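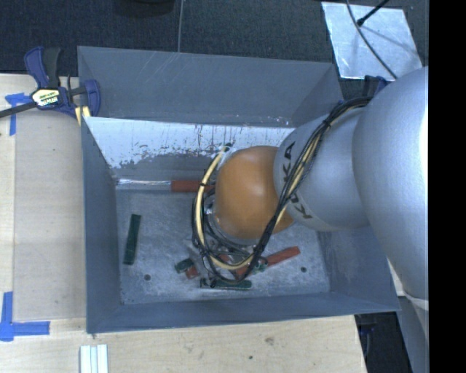 What the bin-picking job was, and what it is now

Emese Barta

I have worked at Molero for long enough to have done most of the jobs in the building, and the one I did longest was picking. You stood at a metal bin of mixed blocks, took them out one at a time, looked at them and put them on the right tray. A good picker did 700 an hour on a good morning. Nobody did 700 after lunch.

We now have a KUKA arm doing part of that work, and I have been asked by several people on the floor what I think of it. I am a shift lead and was a union rep before that, so people expect me to be either for it or against it. I am mostly for the machine and mostly against the way we brought it in.

The work first. Picking blocks out of a bin sounds like the simplest thing there is. A person reaches in, feels the edge of a block under another block, and has it out before thinking. The arm has to find a block, decide which way up it is lying, get the gripper down to it without hitting the wall of the bin, and close on it. Blocks lying flat in the open are easy. A block tight against the wall is hard, and so is a shiny one. When the arm can't manage, it stops and waits, and a person has to come over.

That person is what I want to write about, as the planning papers had very little to say about them. The papers said the cell would do 648 picks an hour and would need "occasional attendance". On my shift, occasional attendance is Ognjen Kadrić. He used to pick. Now he watches the cell, clears the stops, moves awkward blocks away from the corners and checks the clamps on the bin at the start of the shift. He also does the paperwork for the line next to it, and that was added in the second month without anyone asking him.

His back is better. He says so himself and I believe him, having had the same back. Leaning over the side of a bin for eight hours is bad for you, and we had two people off with it last December. Anyone who wants to keep the job exactly as it was should go and do it for a week.

But he is on the same grade and the same money as when he picked. He has learned how to restart the cell, how to tell a gripper fault from a bad look at the bin, and when to leave it alone. Attila Bodnár from maintenance rings him for advice. If a new starter came in with those skills we would pay them more, and we would have to. Management's answer is that he is doing less physical work. That is true, and we have never paid people here by how tired they were.

Then there is the matter of who talks to whom. Four people used to stand at those bins, close enough to chat. New starters learned the place that way: which supervisor to ask about leave, how to get a locker that shuts. Princess Sebastian started in the spring, after the cell went in, and for her first fortnight she hardly spoke to anyone before the tea break. I don't know what that costs in money. I do know that she nearly left.

I put these points to Fung-ping Tang, who ran the project for us, and she was fair about it. She said that the budget had a line for cables, a line for guarding and a line for the gripper, and that training was a single afternoon. She had asked for more. She also said the supplier, Vurkitz, had offered to have two operators in during the set-up and that we turned it down to save on cover. I wish we hadn't. Ognjen could have told them on the first day that blocks slide to the walls when the bin is filled from one end. They found that out after three weeks.

A second cell is planned for the Flenia line. The target on the notice board is up to 1,320 picks an hour between the two. I would like three things written down before it arrives. The operators should be in the room while it is being set up, on full pay, with cover. The attending job should have its own grade. And one person should not be given both cells to watch on a late shift, which is what the draft rota has at the moment.

The draft is pinned up outside the canteen. Comments go to the planning office.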